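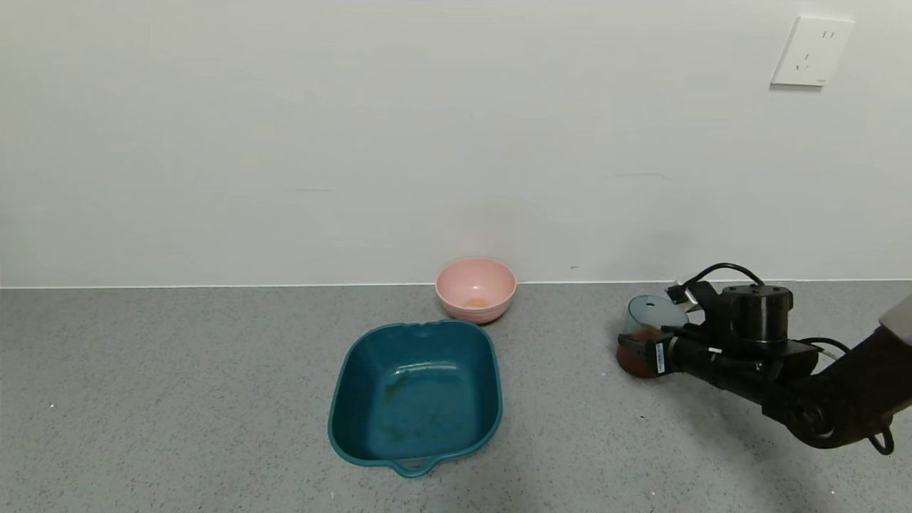
Item 4, liquids: the arm holding the clear cup, with the teal basin and the pink bowl on the worktop.

Bench arm inspection checklist, with my comments
Kit under review: Clenorik single arm kit with the Gristex gripper, on trial from Baltach
Filled in by: Adebayo Edet
Date: 2018-10-12

I've used our usual kitchen and canteen sheet for this one and scribbled under each item as I went, so please forgive the rambling. Pass means I'd sign it off as it stands. Query means I want an answer from Baltach before we pay for anything.

1. Base and fixings
Pass. I gave the base a good shove from both sides and it stayed put. The bolts were all done up properly and the paint marks on them line up, which I always like to see on a loan kit.

2. Emergency stop
Pass. Big, red, easy to thump. I can reach it from where I stand to load the bench, and the arm stays dead until you reset it by hand (lovely!). The Aoki kit we had in September came back to life as soon as you let the button out, and I did not enjoy that one bit.

3. Cables
Query. There are black cables looping over the top of the wrist and down to the gripper, and another one bowing out to the side. None of them rubbed on anything I could find, but a loop is a loop, and on a narrow worktop it'll catch a tap or a shelf bracket sooner or later. I'd like clips or a sleeve. Baltach say a sleeve comes with the full kit, so let's see it in writing.

4. Handling liquids
Pass, with a comment. For this I want to see an open cup held over the worktop with something coloured in it, so any drips show up. We used a reddish-brown liquid and the cup was held at a bit of a tilt. I'd keep to half a cup or thereabouts for normal use. Nothing hot either, until we've done that test separately!

5. Grip on thin plastic
Pass. I was expecting crushed cups all over the shop. The default squeeze is too strong for my taste, so I turned it down 2 steps and wrote the new setting inside the lid of the control box. Please don't turn it back up.

6. Finger pads and labels
Query. One of the fingers has a small white label on it with tiny dark print, right on the face. I'd rather have it somewhere that doesn't get splashed. Can it be moved, or engraved? It's a small thing, but labels peel, and then they end up in somebody's tea.

7. Setting down and backing off
Pass. I look for two things here: the cup standing up on its own, and the gripper well clear of it before anyone puts a hand in.

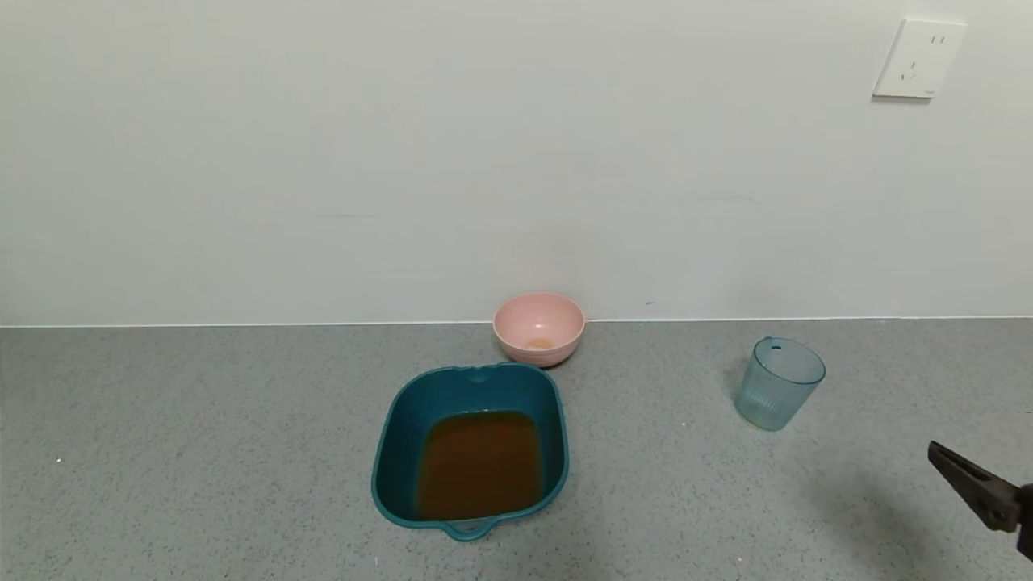

Item 7, set-down: cup upright on the worktop, brown liquid in the basin, gripper over to the right.

I've asked for a longer pause at this point all the same. The kit leaves 3 seconds before the next move and I'm slow with a cloth.

8. Nearby sockets
Query, and this one's for us as much as for Baltach. There's a wall socket above the worktop, over on the right, the same side the arm comes in from. I want a splash cover fitted before any regular work with liquids, and I want the reach limit set so a cup can't be carried up to that height.

9. Cleaning down
Pass. A damp cloth does the outside of the arm nicely. Getting in around the wrist is fiddly and I ended up using a soft brush. Cleaning everything, basin and bowl included, took me nearly 14 minutes.

10. Paperwork
Query. The manual says to service the joints every 2000 hours but the sheet in the box doesn't mention it at all. Which is it?

Result: fine to carry on with the trial, supervised only. Items 3, 6, 8 and 10 are still open, and I'll go over them again once the sleeve and the socket cover have arrived.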